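Home Movie Night: Tips for Watching Film Outdoors

Thursday, July 18, 2019

I love a backyard movie, and after two summers of them I finally have a routine that works! Start with the screen. A flat white bedsheet is fine, but iron it first and clip the bottom corners to something heavy, or every actor gets a wobbly chin when the breeze picks up.
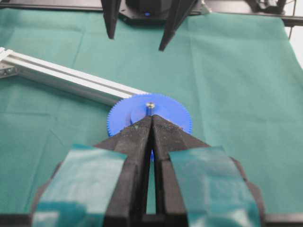 Face the screen east if you can, so the sunset is behind it and not on it. Then wait. Anything filmed mostly at night (old noir, most horror) needs real darkness, and bright cartoons can start a good bit earlier.

Sound matters more than picture — really! Put the speaker under the screen at ear height for people sitting down. My old Nideck sits on an upturned crate and the voices are so much clearer.

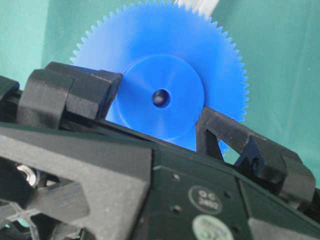 Blue gear with a raised hub

Run the extension cord along the fence, never across the grass where folks walk. Huguette Caron, my neighbor, tapes hers down with white tape so it shows up in the dark, and I've copied her ever since.

For popcorn, pop it just before the titles and keep it in paper bags with the tops folded over. Salt it while it's hot.
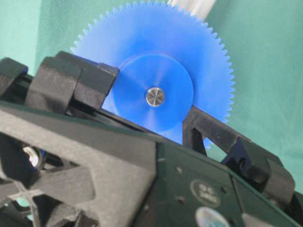

Fine teeth along the rim of a blue gear

Let the projector fan run until it stops by itself before you unplug it. Bring the sheet in the same night too — dew leaves marks, and you'll want it again in September.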